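Gripper testers wanted at Protance – 2 spots
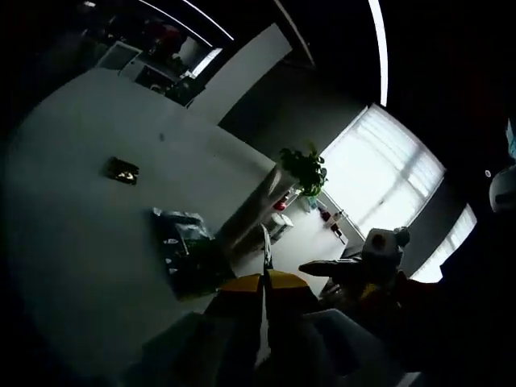
The hand-held gripper at the big white table.

I'm Maysoun and I run the pick-up tests for Azar, our two-finger gripper. In June it quit closing all the way at cycle 3784 and dropped whatever it held, and I still can't make it happen on purpose! So I need patient people to squeeze, lift and write down every slip – 38 short sessions, starting in September. No experience needed. Write to Maysoun Chidiac, Protance, Clerkska office.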